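Search articles Search Menu

Review: Nernska 2, a training kit for two-arm kitchen tasks

Thursday, June 1, 2023
4 min read

Nernska is a method for teaching a two-arm robot a household task from a small set of demonstrations. Hastholm sells it as a kit: the training code, a teleoperation package and a year of support. Version 2 came out in April. I have been using it on our own arms since then, and this review covers the software only.

The main idea is simple. Most imitation methods treat both arms as one long list of joint values. Nernska trains a separate policy for each arm and adds a small shared module that decides which arm should wait. Hastholm's claim is that this cuts the number of demonstrations you need, as each arm can learn its own part of the job without relearning the other one.

I tested it on a toaster oven task. The food starts on a plate, and it has to end up on the wire rack inside the oven. The plates, mugs and tray stay out on the mat as clutter.

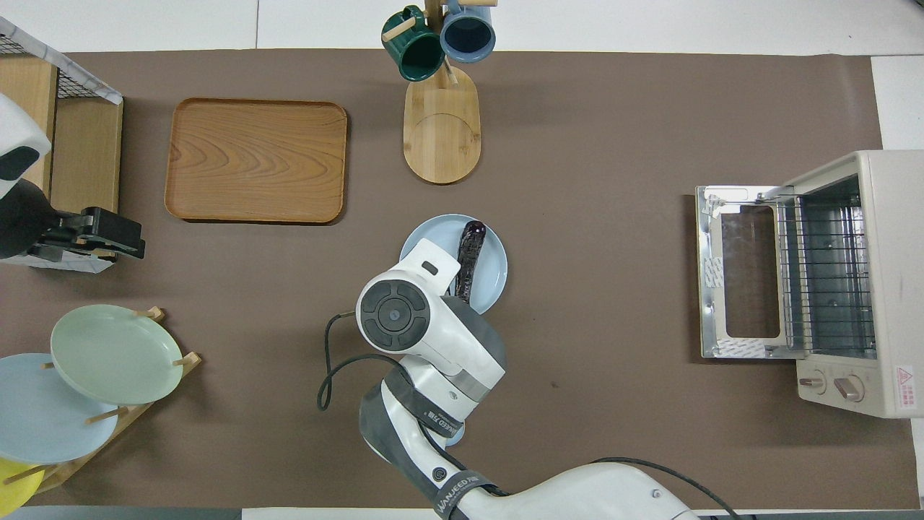 Setup took me most of a day. The installer is fine, but the calibration guide skips a step for head cameras, and I had to find the answer in the support forum. After that, recording went quickly. I collected 60 demonstrations over two afternoons. The tool flags bad recordings as you go, and it was right often enough that I stopped checking its choices.

For comparison I trained our usual baseline, Cetovora, on the same 60 demonstrations. Each method then got 61 trials, with the plate moved between them. The odd number comes from a miscounted run sheet, and I left it in for both.

Nernska finished 40 of its trials. Cetovora finished four. I had expected a gap, but a smaller one. Cetovora usually needs a lot more data than I gave it, so I would not read its score as a verdict on that method in general.

Most of Nernska's failures came at the oven. The arm would reach the opening a little high and touch the top edge with the food. Grasping from the plate was much more reliable, even when the food was turned at an angle.

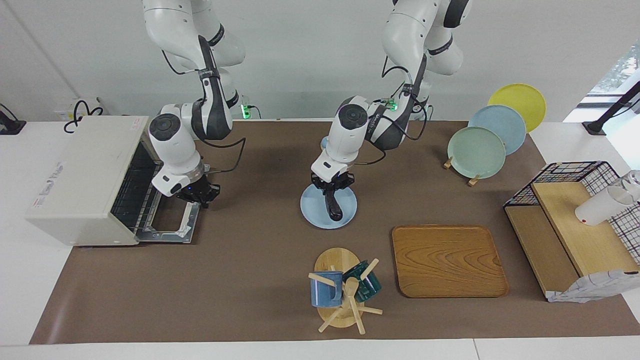 Both arms at work, one at the oven and one at the plate.

The waiting module works, with one complaint. It is cautious. When the arms come near each other it will sometimes pause both, and the pause can last several seconds. There is a setting for this, but the manual gives no range for it and the default is too high for a table this size. I lowered it twice before I was happy.

I also tried the Van Wyk add-on, which is meant to help with new objects. On my task it made no difference that I could measure. Skip it unless you plan to change the food often.

Training ran overnight on one desktop card. The logs are easy to read, and you can stop and restart without losing your place.

I would recommend version 2 to a small lab that has two arms and not much time for recording. If you already have a large set of demonstrations, the benefit is less clear, and I have not tested that case.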